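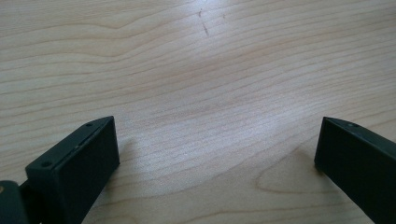

Why does the host lose the lobby when a player joins from the second console?

Because our lobby code keeps one list of players for each platform, and the host reads only its own list when it decides who is still present. A guest from the other platform is written in the second list, the host does not find him there after the first heartbeat, and it closes the room as if it were abandoned.

Notebook, Floldale port, July, started 9:40

I write this down in full, because last month I made the same search and had only three words in my notes about it.

Setup this morning: build from the Vulteveck branch, two dev kits and the PC build, all on the wired network. Lobby server is the local one, not the shared one. Crossplay flag on. Voice chat off, it only makes the logs longer.

Test 1. PC hosts, PC guest. Room stays open, match starts, fine.

Test 2. PC hosts, console guest. Guest sees the room, enters, his character stands in the waiting area and can move. Then the room closes for everybody. The message on the PC is "Host has left," and this is wrong, the host is sitting in the room.

Test 3. Console hosts, PC guest. Same as test 2, but the message is correct ("Room closed"). I don't know why the text is different. To look at later.

Test 4. Console hosts, guest on the same console family. Fine.

So the problem needs two platforms. I set the heartbeat from 800 ms to 3000 ms and repeated test 2. The room lived longer and then closed in the same way, on the first heartbeat after the join. This told me that the network is not guilty and I stopped looking at packets. I should have done this before I spent the early hour with the packet log.

11:15

Found the place. In the session manager there is a function which counts the present players. It was written when we had only the PC version, and when the console list was added, the function was copied and not extended. The copy is called by the friends menu. The original is called by the host check. Both have the same comment on top, so in a search they look like one thing.

Changed the host check so that it takes the merged list. The merged list already exists, Bailly uses it for the scoreboard. (For new colleagues: Bailly is our small match service, Ustik is the account and cosmetics service. The names are old and have no meaning.)

Test 2 again: room stays open. Test 3 again: stays open. I repeated both with the guest joining during the countdown, and this also works.

11:50

Not so happy with one thing. When the merged list is built during a join, it can contain the same guest two times for one tick. For the scoreboard this was never visible. For the host check it can mean that a room looks full when it has one free place. I tried to provoke it with the join script, 100 joins in a row, room always one short of full. The refusal did happen in this run, so it is real and it must be fixed before the branch goes back. For now I remove the duplicates by account ID before the check. It is not beautiful. The better solution is that the list is built correctly, but this is in Bailly and I don't want to touch Bailly in the same change.

Script again with the duplicates removed: no refusals in the whole run.

14:20

Cosmetics. The exclusive hat for console players appears on PC as the default gray cap. First I thought it is connected with the list, but it is only that Ustik does not send the item to a platform which does not own it. The model is in the PC package, I checked. We need a decision here: do PC players see the hat on the console players, or not? I think they should. The owner of the hat wants that the others see it, otherwise why to have a hat. But maybe there is something in the platform agreement, so I wrote the question in the channel and left the code as it is.

Side note: the hat texture is loaded at full size also in the lobby, where the characters are small. Loading takes 700 ms on the older kit. Please somebody from art look at it, I put a ticket.

16:05

Tried suspend and resume on the console guest. After resume the guest is again in the room, but his name is empty until he moves. Old bug, I saw it already in the spring build. Not from my change (I checked with the change taken out, same result).

Open points:
- different close message in test 3
- duplicate in the merged list, real fix in Bailly
- hat visible on PC, waiting for answer
- rename one of the two counting functions, please, before the next person copies it
- empty name after resume

The change is pushed to the Vulteveck branch, not merged. If you test it, use the local lobby server, the shared one still has the old host check and you will see the room close as before. Heartbeat is set back to the normal value.

Floldale workshop notes | Contact | Back to top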